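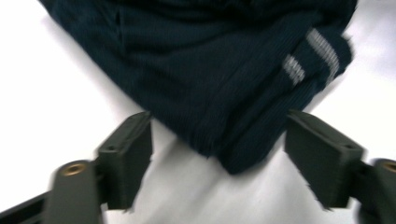 What holds the finger pads to the arms, and can they be changed without taking the gripper apart?

Each pad is held by one screw and comes off from the front. The body stays closed and the linkage is left alone. The encoder zero has to be set again after the change, as described in section 3.

Fodton Hand Gripper, Pair
Builder's Manual, Revision C
Feltdale Shared Workshop
Mar 12, 2020

2558 shares

3. FITTING AND SETTING THE FINGER PADS

This section assumes that both gripper bodies are assembled and that the arms move freely through their full travel. If an arm binds, go back to section 2 before fitting pads. A pad screwed to a binding arm will read as closed when it is open.

Parts and tools, per gripper:

- left and right printed pads, gray or black
- pad screws, from bag D
- grip sheet, self-adhesive, cut to the template on the back cover
- hex key, supplied
- isopropyl alcohol and a lint-free cloth

3.1 Fitting the pads

1. Disconnect the gripper cable at the Nakajima board. Do not rely on the software stop.

2. Open the arms by hand to the end of their travel.

3. Wipe the gripping face of each pad with alcohol and let it dry.

4. Apply the grip sheet from the tip toward the arm. Press out air as you go. Trim flush with the pad edge, leaving no overhang.

5. Seat the pad on the arm. The screw hole faces out. If the pad rocks, remove it and clean the print seam from the socket with a flat file.

6. Start the screw with your fingers. Turn it with the short end of the hex key until it stops, then no further.

7. Repeat for the other arm.

8. Close the arms slowly. The faces should meet along their full height. A gap at the tip means that one pad is seated too high.

CAUTION: The threaded inserts in the arms are heat-set. Overtightening pulls them out of the plastic, and an arm with a pulled insert must be reprinted. Arms printed at Flosesthorpe before July have shallower pockets and pull sooner.

NOTE: Left and right pads are mirror images. The letter on the underside is small and often fills in during printing. Check it under a lamp before screwing anything down.

3.2 Inspecting the pads

Inspect before every session with cloth. Knits find a lifted corner quickly and drag it further.

1. Look at the lower corners of each pad first. Wear starts there on most units.

2. Run a fingernail along the edge of the padding. If it lifts, replace the grip sheet. Do not glue it back down. Cyanoacrylate hardens the edge and marks fabric.

3. Check the rim for burrs.

4. Check that the screw head is below the surface.

Replace grip sheets in pairs. A new sheet facing a worn one will let a folded edge creep to one side under load.
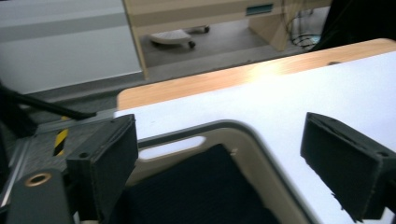
Fig. 3-2. Finger pads, open position.

3.3 Setting the zero

The encoder reports arm travel in counts. With pads fitted and a clean face on each, full travel is 2000 counts. The value will be slightly lower with the thick grip sheet, and the board accepts this as long as the zero was taken with the same sheet on.

1. Reconnect the cable. Wait for the status light to stop blinking.

2. Hold the gripper level, clear of the table and anything on it.

3. Close the arms with light pressure and keep them closed.

4. Press ZERO on the board and hold until the light changes.

5. Open the arms fully and read the count.

6. Close and open again. The closed reading should return to within 3 counts of zero. If it does not, check the pad screws, then the encoder magnet (section 2).

7. Write the open reading on the label inside the body cover.

NOTE: Squeezing hard in step 3 flexes the arms and stores a false zero. The gripper will then show a small positive reading every time it is closed on nothing.

3.4 Cable routing

1. Bring the cable out at the rear of the body and leave enough slack for a full turn of the wrist.

2. Run it down along the hand and away from the pads. It must not pass between the arms at any point in their travel.

3. Tie it to the frame at the strain relief. Leave the tie loose enough for the cable to slide.

4. Keep surplus cable off the work surface. Coil it on the floor outside the rails.

CAUTION: A cable caught in the linkage will not always stop the arm. It may only shift the reading. If the count jumps with the gripper at rest, look at the cable before changing any setting.
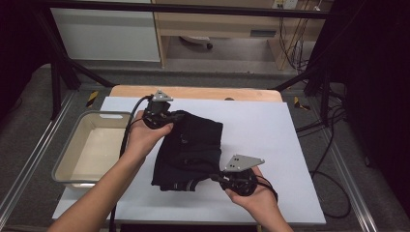 Manual > Section 3 > Two-Handed Operation

3.5 Checking the pair on cloth

Carry out this check after both grippers have been zeroed. Use a folded garment of medium weight. Dark cloth on the white board gives the tracking camera a clean outline. Very thin or slippery fabrics are covered in section 5 and should not be used for a first check.

1. Clear a space on the board larger than the garment when folded. The tray can stay on the board, to one side.

2. Lay the garment down and smooth it with the back of your hand.

3. Take one gripper in each hand. Keep your fingers off the bracket on top.

4. Bring the left gripper to an upper corner with the arms open. Lower it until the fold sits between the pads, then close.

5. Bring the right gripper to the opposite side and close on the fabric there.

6. Raise both hands together until the cloth clears the board.

7. Hold still and watch the two readings. Neither should drift.

8. Lower the garment, open both grippers, and withdraw straight up.

Repeat with the hands exchanged. Record the results for each gripper separately.

If the fabric slips from one side only, inspect the grip sheet on that side (3.2). If it slips from both, the fold is too thick for the pads or they are closing short. Repeat 3.3.

If only the top layer is picked up, the approach was too high. Lower the tips until they touch the board lightly before closing.

If the readings freeze, one cable is loose at the Nakajima board. Reseat it and zero that gripper again. The other one keeps its setting.

NOTE: Do not lift from a cuff or hem on the first pass. Ribbing stretches, and the reading will fall while the grip is still good.

2 comments

Continue to 4. MOUNTING THE TRACKING BRACKETS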